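The Underside of Things: a little gallery from Gillurthorpe

Share 87 | 2 comments

Welcome, and thank you for wandering in! I've always been the sort of person who turns a chair over before sitting on it (my family gave up apologizing for me years ago), and this page is where I keep the views most folks never bother with: the backs, the bottoms and the insides of ordinary molded things.

Ribs and pockets

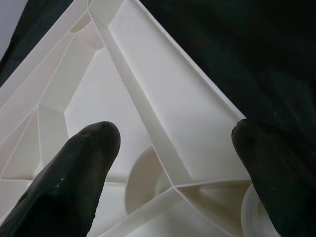 White molded plastic, seen from the ribbed side. I love how the thin walls fan out into all those triangles, and how the little round cup has ribs running off from it, like streets leaving a town square. The long smooth panel beside the edge is a nice rest for the eyes.

A few words on ribs

Thin ribs let a part stay light and still keep its shape, and once you start noticing them you'll find them under stools, trays and garden tables everywhere. Go on, tip something over this afternoon! More from my Planasby shelf will go up in January.

2,891 views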